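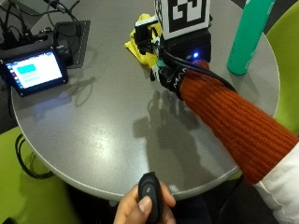
Dropped marker frames and what the pose filter does with them

The pose logger in Rillurus assumed that a fiducial marker was either detected or missing. That held up on the bench. It fails on a table where a sleeve, a cable or the tool itself keeps passing between the marker and the camera, and the detector returns a pose fitted to three good corners and one bad guess.

The symptom was a jump in yaw lasting one or two frames, with the translation almost unchanged. Our old filter gated on translation only, so the bad poses went straight through. In a log of 700 frames I found 19 of them. Every one had a reprojection error under the threshold, which tells you the threshold was too loose for a marker seen at a steep angle.

The new version makes two changes. First, the gate runs on the full pose, with rotation error measured as a single angle against the predicted orientation. Second, a rejected pose no longer resets the filter. It coasts on the motion model for up to 90 milliseconds and then marks the segment invalid. Before this, one rejection forced a full restart, and the planner downstream saw a gap where it could have had a decent estimate. 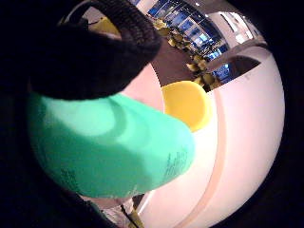 The coast limit is a compromise. Slow reaches tolerate a much longer one. Quick wrist turns do not, and the error grows fastest right around the grasp, where the planner needs the pose most. I tried scaling the limit by angular rate and got chatter between the valid and invalid states, so it is fixed for now and lives in the config as coast_ms.

Timestamps are still a separate problem. Raluca Ghiță is moving both streams to a common clock in the Jellar branch – until that merges, do not compare wrist rotation across cameras. Old logs can be replayed with the strict flag, but segment numbering will change.

14 shares · 3 comments

Essam Fawzy
Does the gate use the filter covariance or a fixed angle? Fixed bit us on the Zurkholm logs.

Darlene Beaudoin
Covariance, with a floor. Look in gate.cpp.

Daiane Vasconcelos
Replayed September with strict on. Two segments split that should not have. Will send the log.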